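Visit report: Tendari open lab, Brakdale

Tendari opened its Brakdale lab to outside visitors for one afternoon in February. I went with a single question: which household and shop-floor chores could be handed to an arm today, without a person standing next to it.
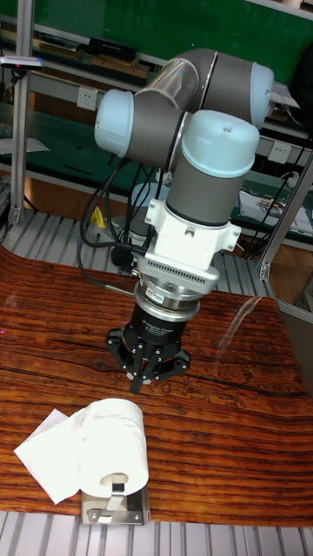 The program began at 1:30 with a short talk and then moved to the benches. Tendari tests small service tasks for building operators and light assembly shops. The arms and grippers are bought in; the task software is the lab's own, a package called Nerniso. It holds the grasp planning, the force limits and the recovery routines.

The first bench dealt with restroom supplies. Replacing a toilet roll sounds trivial until it is written out as a sequence: find the holder, find the end of the bar, line up the cardboard core, push without crushing it, let go. A three-finger gripper suits the roll well enough. Paper is harder. A loose sheet has no fixed shape, it moves when a finger comes near, and the wrist sensor reads almost nothing when it is touched. The engineers treat the sheet as a separate problem from the roll, and I think they are right.

According to the results sheet handed out at the bench, Nerniso had logged 189 roll changes with the holder in a known position. Most failures came at the alignment step. With the holder moved by hand between runs, the sheet gave no figure. I asked for one and was told the series was still in progress.

The shop-floor bench was further along. Quintana, a parts distributor, supplies mixed bins of fasteners and fittings, and the job is to sort them into trays. Cycle time was given as 30 seconds per kit of 4 parts. A trained worker is faster, but the arm can be left running through a break, and rigid parts in a fixed tray are forgiving.

The last stop was towel folding, shown on video only. Questions about a live run were deferred to the next open day.

My notes for our own planning:

Sorting rigid parts – ready for a trial, given fixed trays and a guarded cell.
Roll changes – possible with a fixed holder, not yet in a real restroom.
Loose paper and cloth – no purchase decision for at least 3 years.

Tendari will send the test protocol on request. I have asked for the version that covers moved holders.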